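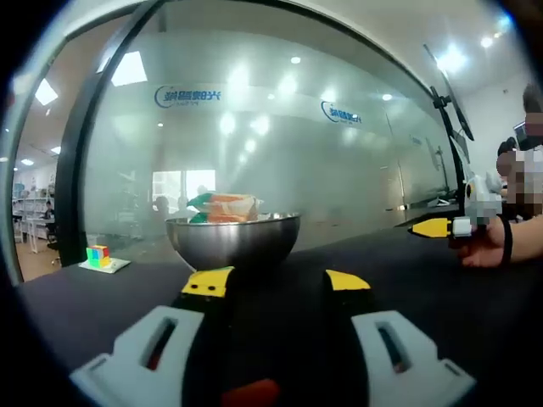 Clillska asked, before I had the balance zeroed, whether a steel bowl and a plastic one can be compared at all when the wrapped goods only touch them in a few places. Fair question. Answer for now: we are not comparing bowls for heat or hygiene, only for how a soft package sits in them and what shape it is in when it comes out.

Bench notes, June, started 9:40 a.m.

Purpose: pick a holding container for wrapped bread items on the black table, for the Urkora packaging work. The items are light, they slide on the matte top if nudged, and the film is slippery. A bowl keeps them in one spot. It also bends them, and that is the part we need to put a number on.

Containers
Steel mixing bowl, polished, 812 g empty.
Clear plastic bowl, round, 36 g empty.

Both weighed twice on the small balance, same reading each time. The large balance is still out of service, so anything over 2 kg waits.

The steel bowl stays where you put it. Drawback is the glare: under the ceiling lights it throws bright patches all over the inside wall, and reading the print on a wrapper against that is tiring. Dimming the bank nearest the glass partition helps a little. Put it back up afterward, the Miltora people need it.

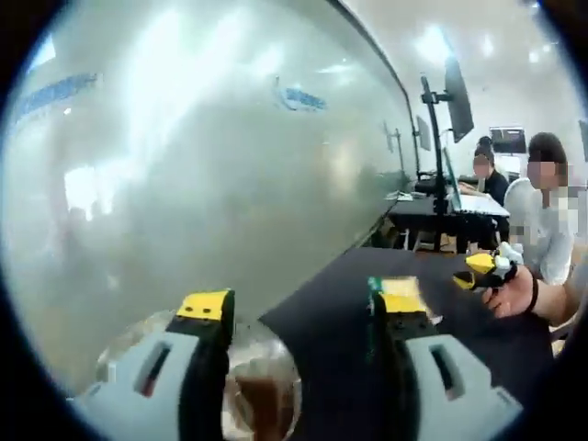
The plastic bowl has its own glare, mostly at the rim, but the contents can be checked from the side without lifting anything. That alone saves a step. It is light enough that a package catching on the rim will drag the bowl along with it. Tried a square of shelf liner underneath. Better, but the liner sheds lint and I took it out again.

Procedure, as run:
1. Package in, label to the left, flat side down if it has one.
2. Wait one minute.
3. Lift straight up by the body of the package. Do not lift by the end seal.
4. Set down on the table, label to the left, and check corners and crust.

Step 3 is the one people get wrong. The seal is the obvious thing to grab and it stretches - after two or three lifts it has a permanent ear and the package will not lie flat again.

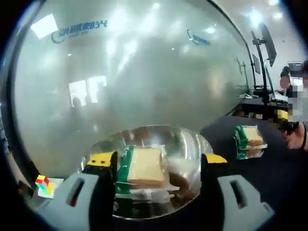

Corners matter more than weight. A square sandwich in a round bowl rides on its corners, and if the bowl is too narrow the lower corners fold under. With other items already in the bottom it sits higher and the corners are spared, but then it rocks. I would call the plastic bowl acceptable for one sandwich and marginal for anything on top of that.

Heaviest load I put together for the steel bowl came to 1,757 g with the bowl included. No trouble with the bowl. The bottom package was visibly flattened and I would not serve it to anyone.

The sliced bread needs no container. It has a broad base, the slices support each other, and it can stay directly on the table. Keep the label on the left for this one too, so the record sheets match.

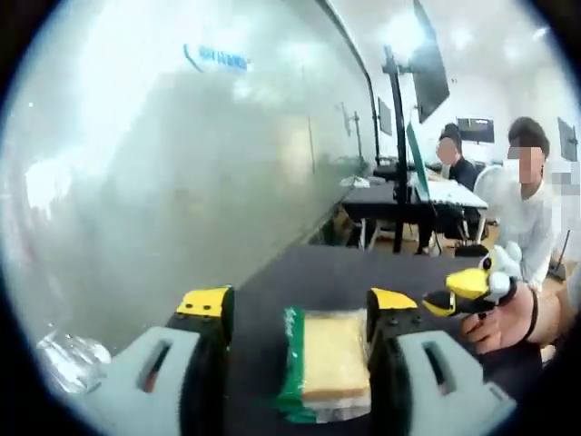

Shukla disagrees on that last point and wants the sliced bread in a tray, on the grounds that slices creep inside the film when the package is pushed from one side. I measured no creep but I was lifting, not pushing. Will add a push test: one hand-width across the table, ten repeats, ruler against the end slice.

Other items
Empty bags go in the bin at the end of each run. They drift under things.
Wipe the table dry before the push test. Any crumbs change the friction.
Record sheet 363 has the bowl weights swapped. Corrected in pencil, needs redoing in ink.

Next: a wider plastic bowl with a flat bottom, if stores has one. Stopped 11:55 a.m.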